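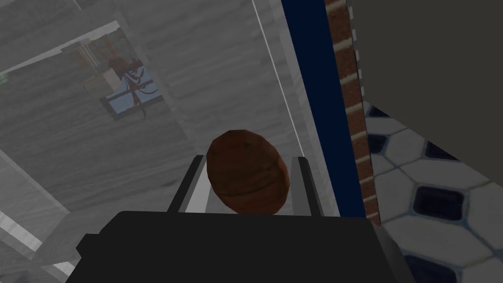 Pristia simulator, demo day at Siston
Posted May 11, 2018

Quick one, typing this on the train. Went to the Fokstead open day to see Pristia, their household robot simulator. We're picking between this and Yusuf at work so I wanted hands on it before we spend anything. Doors at 2, place packed by 3. Coffee was bad. Parking worse.

Setup: one big screen, a row of desks, sign up sheet for driving. You get 8 minutes each. I went twice because the guy after me gave up waiting.

Controls first. Keyboard driving is clumsy, skip it. The handheld controller is much better, though the wrist roll felt backwards to me and there was no setting for it that I could find. Switching between veiws takes one key. Good.
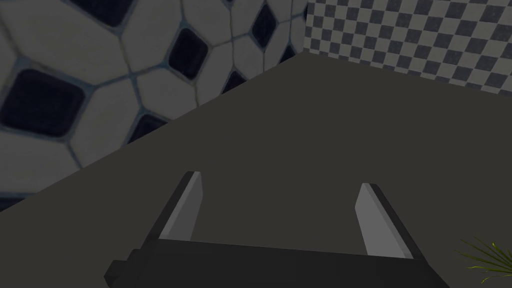
Does it need a special graphics card?

The demo desks ran on ordinary office machines with midrange cards, and the staff told me a laptop will do if you turn the shadows down. Didn't get to try that myself.

Speed was fine. One crash while I was there, on the desk next to mine, back up in under a minute. The reset button is your friend.

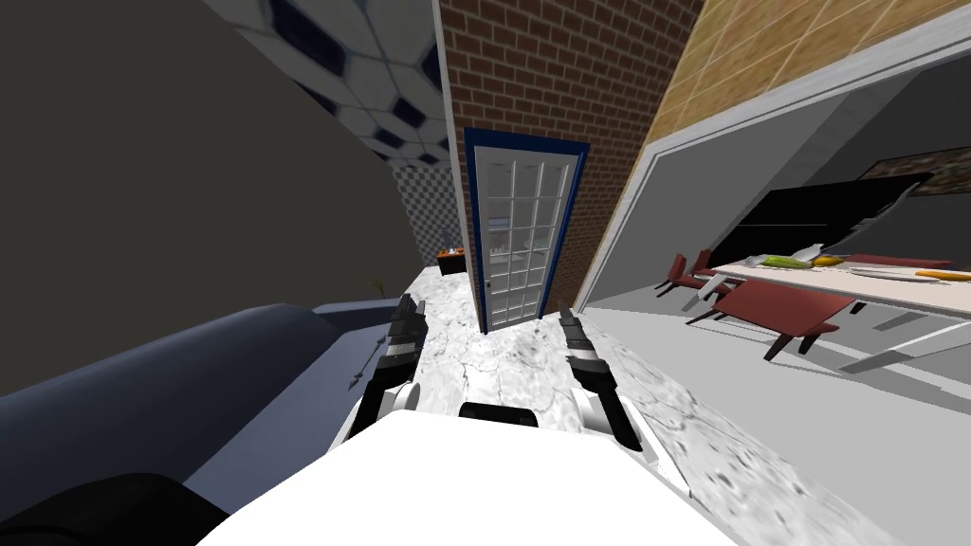

My main worry going in was clutter. Our last simulator gave us one bare table in a gray void and anything trained on it fell apart in a normal room. Pristia does better. You get a couch, red chairs, a brick wall with a paned door in it, food left out on the dining table. The carrot is a carrot. Wall patterns are loud, a bit much for my taste, but I'd rather have loud then blank.

Grasping is where I'd want more time. Small stuff slides in a way I didn't love. There's a friction slider but the help page for it was a stub. Told it's coming in December.

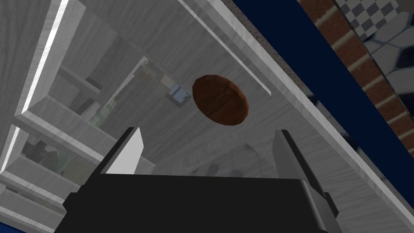
Price and verdict

50 a seat per month, no free tier, students have to email and ask. Manual is thin. Support people knew their stuff and didn't push.

I'd take it over Yusuf for room variety alone. Wait for the friction docs if grasping is your whole job. Bring your own coffee if they run another one of these.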